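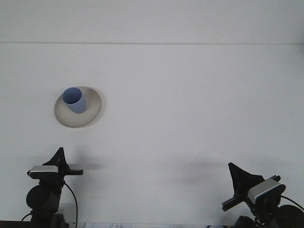
Blue cup, beige plate.

Thursday, late

We signed! Trunport now owns 100 percent of Kadex, and I have been grinning at the ceiling of this hotel room since I got in. I should sleep, but I want to get some of it down while I still have it fresh.

The call started at 5 in the afternoon their time and I thought it would drag on past midnight, the way the one in Brestitz did. It didn't. The pension wording had been settled over lunch, the sellers had dropped the fuss over the spare parts stock, and all that was left was the landlord's consent for the Brestitz test hall. That came through while we were still saying hello to each other. I nearly cheered into an open microphone.

What I love about this one is how well the two firms fit. We inspect pipelines and storage tanks, they inspect pressure vessels and boilers, and for years we have been sending customers to each other's door (and grumbling over it). Kadex brings 153 people, most of them certified inspectors, and anyone who has tried to hire a certified ultrasonic technician lately knows what that means. Their training school comes too! I walked through it in October and came out wanting to enroll.

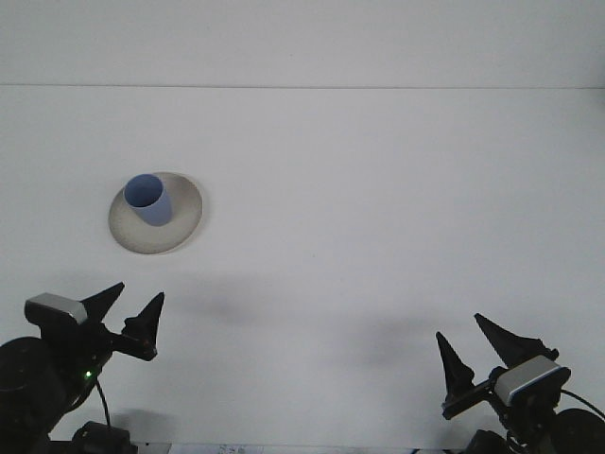
The deal team's list for the first month has 14 items on it, and I got through it twice this evening with a pencil. Payroll first, then the insurance certificates, then the letter to customers, which still reads like a parking notice and needs a proper rewrite. I want it to say plainly that the same inspector will come to the same site with the same phone number. My mind kept wandering off to the look of the thing. We have been arguing over a color for the joint reports, Trunport gray or Kadex green, and I would throw out both for the periwinkle of that cup on its pale saucer. It would look wonderful on a report cover. I'll bring it up on the next call and probably get shouted down.

Okabe is the part I keep coming back to. They bid for Kadex as well, and they had deeper pockets, and I was sure in the spring that we had lost. The owners told us tonight that they chose us for keeping the Brestitz lab open. I had pushed hard for that clause when half our side thought it was too expensive, so yes, I am a bit proud.

Still to do: call the bank about the second payment, find out who orders the new badges, ask whether the school can take our own trainees this winter. Train is early. Must remember the charger this time.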